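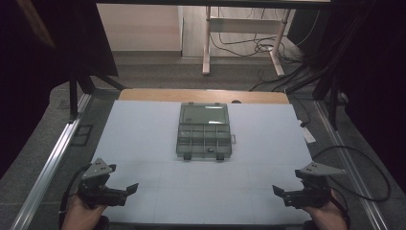

The demonstration table, with both hand grippers at the parts box.

Ask people in robotics what they spent the budget on and they'll talk about arms, cameras and computers. Ask who looks after the hand grippers and you'll often get a pause. I think that job should belong to one person, by name, and it should be on the roster like any other shift.

I say this after two years of keeping a pair of them going at Nusari. The grippers are simple enough. You squeeze, the fingers close, a camera records what they did, and later a robot learns from it. Because they're simple, they get treated like kitchen tongs. They get dropped in a tub at the end of the day and pulled out by the cable in the morning.

Then somebody downstream complains that the robot closes a few millimetres short, and a week goes into the software before anyone picks up a screwdriver.
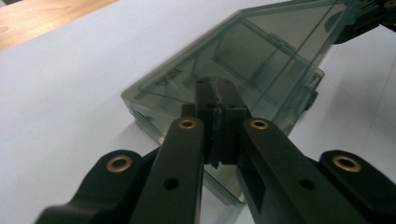 Photo: Anju Sachdeva / Gukance

My own routine takes 20 minutes and I do it before the first recording, with a cup of tea well away from the table. I close each gripper fully and look for light between the fingers. I wiggle every joint sideways. I check the camera mount hasn't crept, which it does, and I put a paint mark across each screw head and its plate so I can see at a glance if one has turned. Every 500 recordings the fingers come off and get replaced, whether they look worn or not. People call that wasteful. A set of printed fingers costs us less than lunch, and a bad day of recordings can't be patched afterward.

Tudur Price, who ran the same job at Dizon before he came to us, disagrees with me about the fixed interval. He would rather measure the play at each joint and swap parts when the number gets too big. On paper he's right. In practice the measuring gets skipped when the room is busy, and a fixed count doesn't.

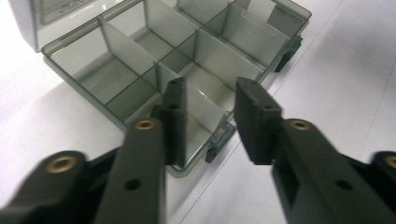
Choosing what to check a gripper on deserves more thought than it gets. Most labs use a foam block, and a foam block forgives everything. It squashes, so a finger that sits crooked still seems to grip well. I'd sooner use a plastic organizer with thin dividers and a small latch tab on the front wall. Bring a finger down beside a divider and you find out quickly if it leans. The tab is better again, as there's so little of it to catch. We moved to this in April and I now do the latch with the left hand first, then the right, and write down any difference I feel.

The other thing I'd change is the log. Ours was a shared spreadsheet with 23 columns, and most of them stayed blank. It's now a paper notebook on a string. Date, gripper, what was done, initials. Tudur still wants his column for joint play, and I've told him he can have the right-hand page.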